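Reference > Automation > Small systems > Two-armed kits

Last updated: 4 September 2021

Famville Sorter

The Famville Sorter is a two-armed tabletop robot kit sold for teaching and for light sorting work. It is made by Karunaratne, a firm better known for conveyor parts, and runs on a control program called Skusov, which is sold separately and without which the arms make a handsome pair of coat hooks. The kit is aimed at colleges, small workshops and anyone with a sturdy table and a forgiving view of what counts as tidy.

Design

Each arm is grey, ends in a black gripper with two fingers, and carries a small ring light low on the wrist. The arms are bolted down on either side of a shared working area, usually with a bin between them. Karunaratne calls this area "the commons", a term that has not caught on.

The grippers open and close in a straight line and are meant for objects about the size of a fist or smaller. Plastic animals and balls are popular with owners, being cheap, awkward to hold and unlikely to complain. The maker's own guide suggests wooden blocks, but blocks flatter the machine, and most people who have paid for two arms would sooner find out early what they can't do.

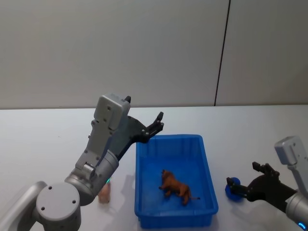
One owner wrote to the Rakow newsletter that the second arm was the only reason to buy the kit at all, and that a single arm "spends half its life walking round to the other side of the job". The same letter asked for a quieter fan. Karunaratne answered the part about the second arm.

Operation

Skusov can be used in two ways. In the first, the user moves the arms by hand through a task and the program stores the movements. In the second, the user writes out a list of steps, and the program decides which arm should carry out each one. The second method is the one shown in the brochure. The first is the one people use.

Sharing a bin is the hard part. Both arms need to reach into the same small space, and early versions of Skusov dealt with this by making each arm wait for the other, which produced long and very courteous silences. The present version gives one arm right of way. The choice is made at setup and can be changed later, though the menu for doing so is filed under "Appearance".

The kit allows up to 8 objects in a stored task. Longer jobs have to be split and run one after another. A task can be paused at any point, and on restarting the arms return to their resting positions by a route of their own choosing, so drinks are best kept elsewhere.

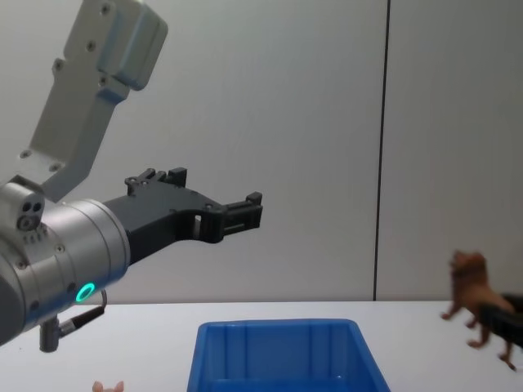
Resting positions are set separately for each arm and should leave both grippers well clear of the bin's rim. The default setting assumes a shallow tray. Owners with deeper bins are told to raise it before the first run, in a note that comes on the last page of the guide, after the warranty.

Versions and price

The kit is sold in two forms. The standard form has both arms, two grippers, the mounting plates and one bin. The Rakow edition, named after the newsletter that lobbied for it, adds spare fingertips and a printed guide with an index. It costs roughly 2000 more than anyone expects an index to cost. Spare fingertips can also be bought alone, in packs of six.

Reception

Reviews have been kind about the arms and less so about everything supplied with them. The grippers are praised for their steady hold on round objects, a common weak point in kits of this kind. The mounting plates have been called "optimistic" on thin tabletops, and the bin has been judged a good bin. Teachers report that pupils learn the hand-guided method in one lesson and spend the next getting the arms to shake hands, a task Skusov does not support.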